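Courses > Textile Care and Storage > Unit 8 > Handout: Hanging Storage

We use cookies to keep you signed in and to remember your reading position. Accept | Settings

UNIT 8. HANGING STORAGE: RAILS, HANGERS AND LIGHT FABRICS

Last revised Jul 18, 2018

Read before the practical. The folding handout (Unit 7) is assumed, in particular the terms grain, bias and fold line. Bring the swatch set from Unit 2.

8.1 When to hang

Hanging puts the weight of a textile on a small area near the top. Whether that matters depends on the construction of the cloth. Plain-weave cottons, linens and most suitings tolerate it well. Knits stretch under their own weight, and the stretch is greatest just below the hanger. Bias-cut pieces drop unevenly and should be stored flat. Heavily beaded or pieced work is also stored flat, with tissue in the folds.

Flat cloths with no shoulder or waistband (scarves, napkins, table runners, lining lengths) can be hung over a bar. The bar then acts as a fold line, and the rules in Unit 7 on moving the fold apply.

8.2 The rail

A basic rail has two uprights, a crossbar and some form of foot. Three faults account for most failures in use:

Lean. An upright out of vertical loads the joint at the top. Correct at the foot first, then check the joint.
Sag. A long crossbar bends under load and hangers drift to the low point. Shorten the span or add a center support.
Loose joints. Check where the crossbar meets the upright before every loading. Hand-tight is sufficient for most push-fit connectors.

Height is set by the longest item, plus clearance at the floor. For hanging lengths over 42 inches use the tall rail – the short one will let hems touch.

The teaching store has two makes, Ruka (short) and Moriarty (tall). Their fittings do not interchange. Crossbars are to be returned to the rack with the matching label.

8.3 The hanger

Match the curve of the hanger to the item. A shallow arc suits light tops and cloths. A deep arc with broad ends suits tailored shoulders. Thin hangers leave a ridge in soft fabrics within days, so pad them or use them for short periods only.

Surface finish is a separate question from shape. Smooth plastic lets slippery cloths slide. Flocked covers hold them but drag on napped fabrics. Unfinished wood can mark pale textiles and is not used in this course.

8.4 Laying out before hanging

Work on a clean, pale, flat surface, large enough to take the whole cloth. Procedure:

1. Lay the cloth flat, with the better face down.
2. Smooth from the center outward. Do not pull at the corners.
3. Lay the hanger on the cloth and check its span against the width of the fabric.
4. Hold the cloth down with one hand while the hanger is being positioned.
5. Bring the fabric over the hanger in one movement.
6. Lift from the hanger and transfer it to the rail. Check that both sides hang level.

Slight wrinkling at the edges is acceptable at step 3. Creases crossing the middle of the cloth are to be smoothed out first, as they set under load. Keep the rail within reach of the work surface, standing behind it or to one side, so that the loaded hanger travels a short distance.

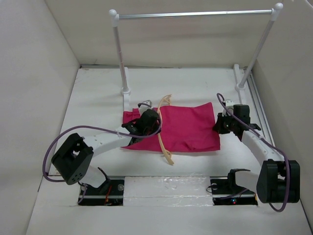 Fig. 8.1. Magenta cloth laid flat with a tan curved piece across it; rail at the back.

8.5 Spacing and load

Leave a finger's width between light items and a hand's width between coats. Crowding produces side creases that are hard to steam out. Put the heaviest items nearest the uprights and the lightest at mid-span.

The store inventory currently lists 191 hanging pieces. Record every removal on the sheet by the door, with the rail label and the date.

8.6 Practical work

Work in pairs, one rail per pair. Hang three cloths of different weight from the swatch set, using a different hanger for each. Leave them overnight, then record any ridge, slip or drop. Sketch the hanging line of each cloth before removing it – photographs alone are not accepted.

Write-ups go in the Clurnero folder under your group number. Late work is held over to the December assessment.

Related handouts
Unit 7: Folding and Fold Lines
Unit 9: Rolled Storage
Steaming and Pressing: Safe Temperatures
Labels and Inventory Sheets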